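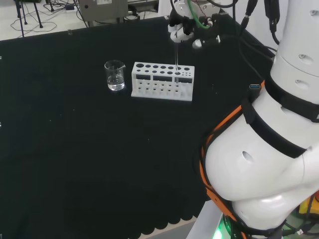 Trarken Open Day

The Trarken Open Day is a yearly public demonstration of laboratory robots, run by the automation firm Trarken and held each December. It was started by the engineer Imani Magesa. Visitors watch a robot arm handle glass test tubes at a rack on a cloth-covered table, with a beaker of clear liquid beside it. Each demonstration lasts about 38 minutes. Attendance is limited to 200 people, and entry is free.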